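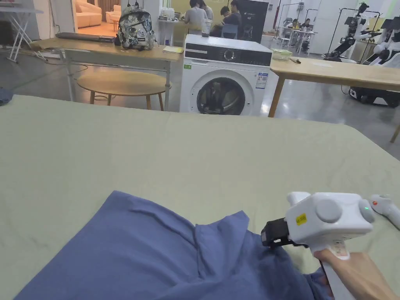

Speaker notes: Laying out a laundry room around the folding surface
Session 3, afternoon block. Slides advance manually.

Slide 1 – Title
Wait for the doors to close. State the scope: small shared laundry rooms, one to three machines, no attendant. Commercial plants are out of scope. Ironing is out of scope except where it affects table height.

Slide 2 – The usual order of decisions
Most plans start with the machine, then the drain, then the power, and place the table in whatever floor is left. The result is a table that is too small and in the wrong place. The talk argues for fixing the table first and the machine second. Plumbing limits how far this can be taken. Say so early, before the plumbers in the room say it.

Slide 3 – What a person does at the table
Four operations: drop, spread, fold, stack. Drop and stack need little area. Spread needs the most, and the area is set by the largest common item, normally a bath sheet or an adult's long-sleeved top with the arms out. Fitted sheets are handled in the air by most people and should not be used to size a table.
Pause. Ask who folds fitted sheets flat. Expect few hands.

Slide 4 – Depth
A deep table lets the user push finished work to the far side and keep the near edge clear. Beyond arm's reach the extra depth collects lost socks. Recommend measuring reach with the shortest regular user, standing upright, not leaning. If the table can be approached from both long sides, reach stops being the limit and the surface can be deeper.
Standing room on each side must allow one person to pass behind another with a basket.

Slide 5 – Covering the table
A bare laminate top is easy to wipe and lets slippery fabrics slide. A cloth cover adds drag. Knits stay where they are put, and a sleeve laid out straight stays straight while the hem is brought over.
Points to make about covers:
Use a plain, pale color. Lint and stains show, and the cover gets changed.
Avoid stripes and checks. They look useful as guides but go crooked as soon as the cloth shifts.
Flat weave only. Terry catches on hooks and zippers.
Light creases in the cover do no harm. A thick ridge will print into a warm T-shirt.
Own two covers. One is in use and one is in the wash.
The Grida rooms use a muted green on all tables. The choice was made on price. It has worked well because both white and dark garments stand out against it.

Slide 6 – Soft garments
Knit tops and jersey do not hold an edge when dropped. They settle into a pile of rounded folds, and the first task is finding a seam. Demonstrate with the garment on the lectern: pick up one point, lift it clear of the table, let the rest hang, find the shoulder. A single pinch raises a ridge and leaves the remainder bunched. Two grip points, well apart, will open it.
Put the demo garment down unfolded. It is needed again for slide 9.

Slide 7 – Machine position
A front loader needs clear floor for the open door and for a person crouching in front of it. Draw the door swing on the plan. Then draw the basket. Many plans show the first and forget the second.
Place the machine so that its door faces the table across open floor. The user turns once, with the load in hand, and drops it. In the Truvach layout the machine stood beside the table and the open door blocked the corner. Moving it to the opposite wall took one afternoon and a longer drain hose.
Top of the machine: not a work surface. It vibrates in the spin cycle and small items walk toward the edge. A cup for detergent caps or loose change ends up there in every room visited, so plan a shelf.

Slide 8 – The second table
Bags, notebooks and laptops arrive with the users. Without a place for them, they go on the folding surface. A light table with a wood top and metal legs, off to one side, handles this at low cost. Open legs make the floor underneath easy to mop.
Marchetti tried wall hooks first. Backpacks went on the hooks, and everything else still went on the cloth.

Slide 9 – Floor
Sealed concrete is the default recommendation. It cleans fast and does not mind a leak. Two cautions: a glossy sealer is slippery when wet, and small white items are hard to find on pale gray. Put a mat in front of the machine, not under the table.
Drop a sock from the lectern here if the room floor suits it. Then fold the demo garment.

Slide 10 – Cost
The Voltton budget for one room, table and covers included but machine excluded, was 4000. The largest line was the floor sealing. The covers were the smallest. Take questions on currency and labor rates at the end, they always run long.

Slide 11 – Measurements to take before drawing anything
Reach of the shortest user. Door swing plus basket. Drain to machine. Walking width behind the table. Leave this slide up during questions.

If time is short, cut slide 8 and shorten slide 5 to the color and weave points.
The handout has the blank plan grid on the back. The revised version with metric units goes out in October.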